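I came to Idton to write about software, and I spent most of my first morning watching a progress bar. Toltis is the program that decides where a robot's fingers should go when there's a heap of things in front of it, and Leopoldo Solís has been rewriting it since July. He talks fast, draws on anything flat and drinks terrible coffee.

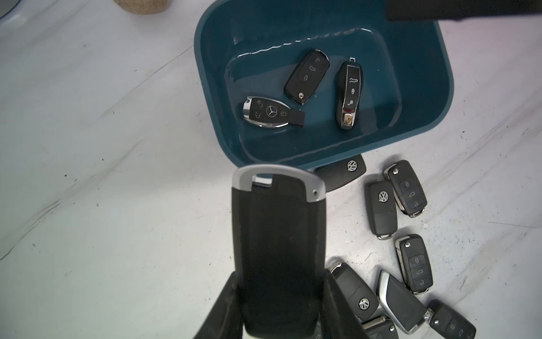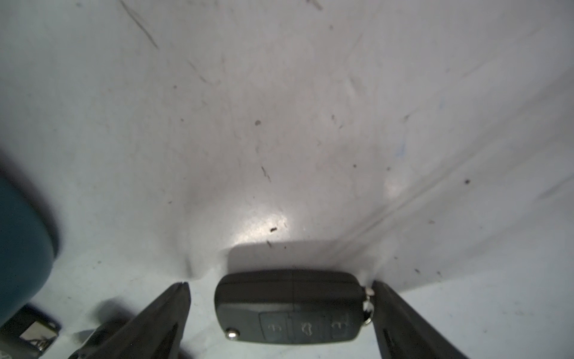 Grasp planning sounds grand, but it mostly means throwing away bad ideas quickly. Toltis dreams up 80 possible grips for each object, scores them all and keeps 4. I'd assumed the hard part was spotting the thing in the first place. Leopoldo pulled a face at that - finding a car key is easy, he said, but a chrome rim throws the depth readings about, and a fob with a metal ring at one end gives the planner something thin and fiddly to worry over. His old scoring code treated the ring as part of the body, so it kept choosing grips far too near the end! The fix came to 37 lines, and he showed me every one of them.

He still wants the whole plan done in under 2 seconds. When I left he was arguing with a colleague over whether to cache the scores, and the progress bar was back.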